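We use cookies to remember your preferences and to see which articles get read. By continuing to browse you accept our cookie policy. [Accept] [Manage settings]

The planner that learned to wait

14/01/2018

I'd been trying to get Sheldon Tremblay on the phone since October, and when I finally did he spent the first ten minutes asking me about my dishwasher. Which rack do I load first? Do I pull the top one all the way out? I had no idea (I still don't), and he was delighted. "See, you do it every night and you couldn't write it down for me," he said. "That's my whole job, right there."

Tremblay writes motion planning software at Varkunari, a small outfit that makes the layer between "pick up the sock" and the arm going and picking up the sock. The planner is called Plollden. He didn't choose the name and would like that on the record. What he did choose was to throw out most of the first version, which is what I wanted to hear about, so I drove out to see him.

He works in socks. He offered me coffee, forgot to make it, and sat down cross-legged with a laptop on his knees and a terminal window full of green text.

"The old one was greedy," he told me. "It took the first picture it got, decided where everything was, planned the whole motion and then committed. Beautiful curves! You'd plot the path and want to frame it. And then it would come down two fingers' width to the left of the thing, very smoothly."

I asked whether that was a camera problem, and I got the sort of sigh you'd give a kid who asks if the moon is following the car. Everybody says camera, apparently. He swapped the camera twice before he'd admit it was him. The trouble was in the timestamps. The image said one thing about when it was taken, the joint readings said another, and the software matched them up as if they were simultaneous. While the arm crept along it hardly mattered. Speed it up and the world was always a little bit in the past.

"How far in the past?" I asked.

"Thirty milliseconds on a good run. I had one log where it was 178." He turned the laptop around so I could see a plot with one ugly spike in it, and he looked almost fond of it. "I kept that one. I show it to people when they tell me their system is synchronized."
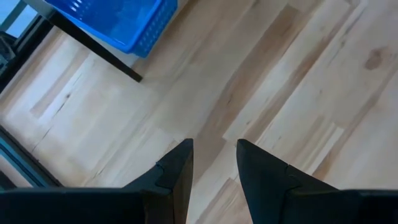 The fix for the timing was dull, he said, and took a weekend. What came after it took most of a year. Once he could trust when a picture was taken, he could let the planner do something it had never done before, and that was stop partway and look again. Plollden now plans only a short stretch ahead, moves, checks, and plans the next stretch. If the new look disagrees too much with the old one, it holds still until two looks in a row agree.

I said that sounded slow. It is! He pulled up the numbers without my asking. On their test list of 261 reaches, the new planner takes longer on nearly every one. It also gets 25 fewer of them wrong than the greedy version did, and those are the ones customers call about.

"There was a week I nearly put the old one back," he admitted. "I had a demo for the people at Delorme and the arm just hovered. Hovered and hovered. I'm standing there saying, it's thinking, it's thinking, and I could hear a guy unwrapping a sandwich." The cause was a threshold he'd set by hand late at night. Glossy surfaces gave him noisy depth readings, so no two looks ever agreed closely enough, and the thing would have waited until spring. These days the threshold loosens when the depth data is poor and tightens as the fingers get close. He's not proud of how it's written. There's a comment in that file that says "sorry" and nothing else.

We got to talking about floors then, because floors are his current obsession. A tabletop is easy, he says. You know how high it is, you know where it ends, you fit a plane to it and forget it. Down on the floor you get shine, wood grain that fools the edge detector, and furniture legs that are thin enough to vanish from the depth map at the wrong angle. His collision checker used to treat anything it hadn't seen as free space. Now it treats it as maybe, and maybe costs extra, so a path will swing wide around a patch it hasn't had a proper look at.

"Do you know how long I argued against that?" he said. "I thought it'd make everything timid. Then I read back through the logs and every bump we'd had was in unseen space. Every one."

I asked what's next, and he got cagey for the first time all afternoon. There's a replay tool called Ciltgate that he's been building on the side, which lets you drag through a recorded run and ask the planner what it would have done at any moment with different settings. He showed me a bit of it. It crashed, he swore, he restarted it, and on the second go I watched a gray stick-figure arm change its mind about a path each time he nudged a slider. I could have played with it for an hour.

He wants to give it away once the menus make sense to someone besides him. I asked when that might be, and he went off to make the coffee.

Enjoyed this interview? Sign up for our newsletter and get new pieces in your inbox. You can unsubscribe at any time.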